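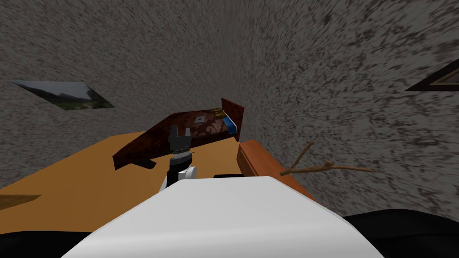 Figure 2. Framed landscape on a speckled gray wall, above a small wooden table.

Section 4. Hanging Frames with the Niven Rail System

4.1 Before you start

Read this section through once before drilling. The Niven rail carries framed pictures on steel cords that hang from a track fixed near the ceiling. Once the track is up, frames can be moved sideways or changed in height without new holes.

Maximum load depends on the wall and the fixings used. See the load table in Section 7. Do not add the ratings of two cords together unless both are attached to the same frame and carry equal weight.

You will need:
Track and end caps (supplied)
Wall clips and screws (supplied)
Cords and adjustable hooks (supplied)
Drill, masonry or wood bit to suit the wall
Spirit level
Pencil and tape measure
Stud and cable detector

CAUTION: Check for electric cables and pipes before drilling. Turn off power to any circuit that runs through the work area.

4.2 Marking the wall

1. Decide on the track height. The standard position is just under the ceiling or directly below the crown molding.

2. Mark the height at one end of the wall. Carry the line across with the level. Do not measure down from the ceiling at each point; few ceilings are true.

3. Mark the clip positions along the line. Place one clip close to each end of the track and space the rest evenly, following the spacing chart packed with the clips.

4. On framed walls, shift clips to meet studs where possible. Clips that fall between studs need the hollow-wall anchors from kit 241.

NOTE: On rough or heavily textured plaster, pencil marks are hard to find again. Use a strip of low-tack tape and mark on the tape.

4.3 Fixing the track

1. Drill at each mark. Clear dust from the holes.

2. Insert anchors until flush. An anchor that turns in its hole must be replaced with the next size up.

3. Screw on the clips, flat side to the wall. Leave each screw a half turn loose.

4. Press the track onto the clips, starting at the left. Each clip snaps when seated.

5. Check the track with the level, then remove it, tighten the screws, and refit.

6. Push on the end caps. Fit the right-hand cap last if hooks are to be loaded from that side.

CAUTION: Do not hang anything from the track until all clips are tight and both end caps are on.

4.4 Hanging a frame

1. Twist the cord head into the track and slide it into place.

2. Thread a hook onto the cord from the bottom. Squeeze the release to move it up; let go to lock.

3. For frames wider than the single-cord limit, use two cords, set in from the frame sides by equal amounts.

4. Hang the frame by its D-rings. Wire is not recommended, as it lets the frame lean forward.

5. Adjust one hook at a time until the top edge is level.

6. Fit felt bumpers to the lower corners on the back of the frame.

NOTE: Over a table or cabinet, leave enough clearance for lamps and for cleaning. Trim excess cord only after the final height is settled.

4.5 Parts and revisions

Cords from the older Drisham track do not fit and must not be forced. Order replacement hooks as part 766 from Skostdale, Prullow depot.

Text: Shigeru Sekiguchi. Checked: Senad Stojanović. Revised 2/8/23.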